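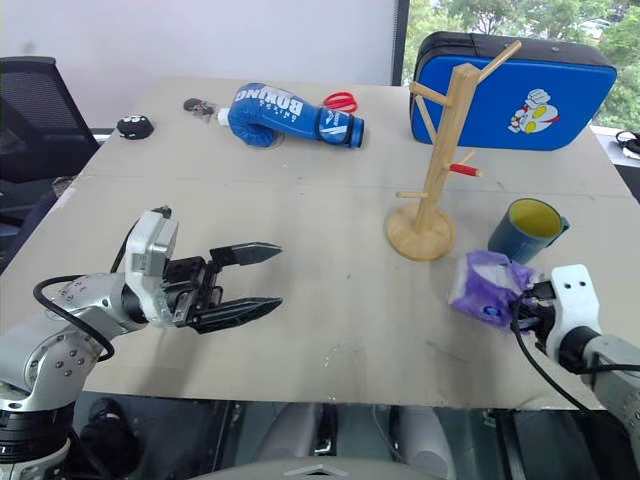
Sarnent K2 gooseneck kettle, long-term review

The K2 replaced a Lorngate stovetop model in March. Rated power is 1472 W, which brings 0.6 litres from tap temperature to the boil in a little under four minutes. The base has a single dial, 70 to 100 degrees, and a hold function that switches off after 19 minutes.

Pouring is the strong point. Flow stays narrow and steady until the tilt passes halfway, after which the lid begins to leak at the hinge. Filling to the lower mark avoids this.

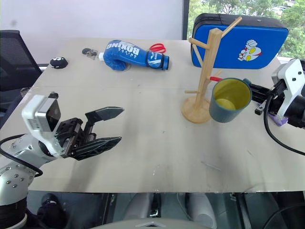
Temperature control

Checked against a separate probe, the K2 reads 2 degrees high at the 80 setting and is correct at 95. For green tea I set it to 82. Overshoot during hold is small - less than the Broltport I tested last year - but the element clicks audibly each time it cuts in.

The dial has no detents and is easily knocked when the kettle is lifted off. A stiffer spring would cure it. Descaling takes one citric acid cycle and a rinse, and the spout needs a narrow brush.

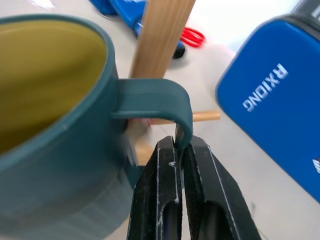
Gonçalo Antunes

Verdict: recommended for filter coffee, less so for anyone boiling water for a whole household. The flex is short. Spare lids are sold separately.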